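I rang the owner of the Fulard at nine in the morning, which I thought was polite, and she'd already been up since four. "Bakers don't do lie-ins," she told me. "Even when there's hardly any bread to sell." I could hear her filling a kettle, so I went and filled mine, and we had our tea together down the phone.

She started the bakery in Sollow with one second-hand oven and a starter she calls Cabello, after the street she lived on when she first mixed it. Before all this she was turning out 100 loaves a day. Last week it was 40, all ordered the night before and left on a table by the door. "I miss the chat," she said. "I know far too much about everybody's knees and I want an update!"

I asked what people are getting wrong, with half the country having a go at sourdough (me included, and mine could hold a door open). She laughed for quite a long time.

"They're in a hurry. They feed it on Monday and want a loaf on Tuesday. Give it a fortnight. And stop throwing so much away - put it in pancakes."
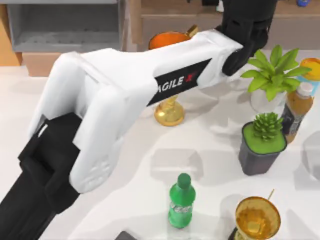
Flour has been the big worry. Her usual mill went quiet for a week, and she ended up driving to a farm shop that had three sacks of rye and nothing else. So it was rye for everyone. "I had one customer, he's 73, been eating my white tin loaf for years and never tried another thing. He rang up to complain and then ordered two more."

We got on to her plans, and she went a bit shy. There was meant to be a second shop, over in Fanivora, opening in July. The lease is signed but the builders have stopped, and she doesn't know when they'll be back. "I go over it in bed," she said. "Then the alarm goes off and there's dough to shape, so that's that."

I asked if she still likes bread, after all these years. She said she'd had toast for supper the night before, with too much butter, standing up at the sink. Then her timer went and she had to run.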